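Subject: Re: [club-robotics] Desktop teardown task: open items
Date: November 2, 2020

Replying to the list so this stays in the archive. The memory and CPU steps are the only two still without a written procedure, and I would like both settled before the Codis entry form goes in.

Bench state for reference: tower on its side, panel off, no heatsink on the socket, gray printed tray to the left of it.
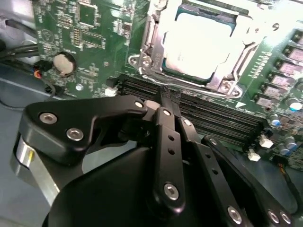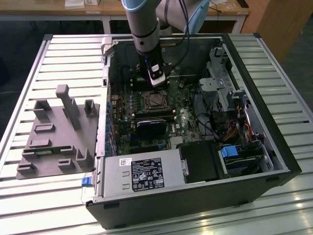 On the points raised in the earlier message:

> 1. Winder rules allow 20 minutes per machine. Is that
> with or without homing?

Without. The clock starts at the first commanded move. Homing and tool check are done before the judge signs the sheet.

> 2. The Bahrami script still uses the August offsets. Do we
> re-teach or just shift the base frame?

Re-teach. A base shift corrects position but not the tilt of the board, and at the far end of the memory slots the tilt error was 2 mm. I have put three taught points in the branch - two board screws and one corner of the socket bracket. Fit the plane from those and derive everything else.

> 3. Force limit: Lornard used 19 N last season. Keep it?

Keep it for latches. For anything touching the board itself I want a separate, lower limit, set in the config file and not in the motion script. Run 905 has the log to compare against.

> 4. Who edits the tray model?

Open. The slot walls need a lead-in chamfer before the next print. Post to the list if you take it, and export the STL with the same origin as the current file - the place poses depend on it.

Please reply inline and trim the quotes.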